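Gripper bench notebook — cabinet handle pulls, April

Carrying on from the drawer work. Same arm, same controller, and the job for this session was to decide between the Flanel linkage gripper and the Ogura parallel one for the Medport cabinet task. Medport want a yes or no on bar handles before they send the full door set, so I've left knobs and recessed pulls alone.

Set up from 8:40. Arm homed first go. Wrist camera came back with the wrong exposure after the power cycle, which it has done before. Reloaded the saved profile and locked it. If you use the bench after me, check the lock is still on before you log anything.

Ogura first, as it was already bolted up. It closes straight and the pads meet square, so there isn't much to tune. Trouble is the width of the body. Coming in beside a post, the housing wants to sit where the door face is, and the planner keeps backing the wrist off to a steeper angle than I'd like. With the angle clamped it refuses the path altogether. Without the clamp it goes in, but the pads land on the bar at a slant and the force reading creeps up through the pull. Logged it and moved on.

Changeover to the Flanel took 44 minutes, most of it hunting for the short dowel that goes in the adapter plate. It was in the lid of the torque driver case. I have put it in a labelled bag.

The Flanel is a different animal. The tips swing on the linkage, so they travel down a bit as they close, and the grasp point has to be set high to allow for it. First two attempts closed on air because I'd kept the Ogura offset. Added the correction in the tool file (saved as a new version, old one untouched) and the approach was fine after that. Narrow tips are the real advantage. They fit between bar and door with room to spare.

Grip force at 330 on the controller scale for both grippers, so the logs can be compared. Flanel may want less. I didn't chase it.

The glossy finish is still the weak point for perception. The bar picks up a long streak of light down its length and the edge finder sometimes takes the streak for the side of the bar. The streak also changes sides as the wrist moves, so a fixed offset won't cure it. Wrist views with the black handle:
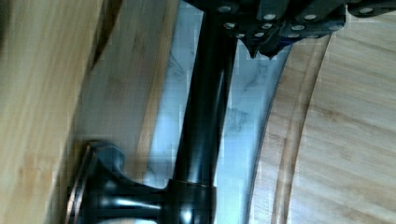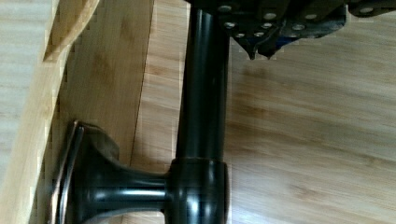
I tried the Iltotberg depth filter on the recorded frames over lunch, default settings, no retraining. It threw out most of the false edges on the bar and also threw out a fair bit of real collar. Not usable as is, but worth an afternoon with the threshold. The wood grain gave it no bother.

Total for the session is 1,984 frames kept, both grippers together, with the Ogura folder the smaller of the 2. Cable strain relief on the Flanel is rubbing where it passes the wrist joint. Taped for now — needs a proper clip before anyone runs it unattended.

For Medport I'd go with the Flanel, on the condition that the edge finder gets sorted. Draft note to them is in the shared folder, not sent.

To do next: lower the force in steps on the Flanel, print the cable clip in grey if there's any filament left, try a matte handle for comparison, and put the Ogura back in its case with all four bolts this time.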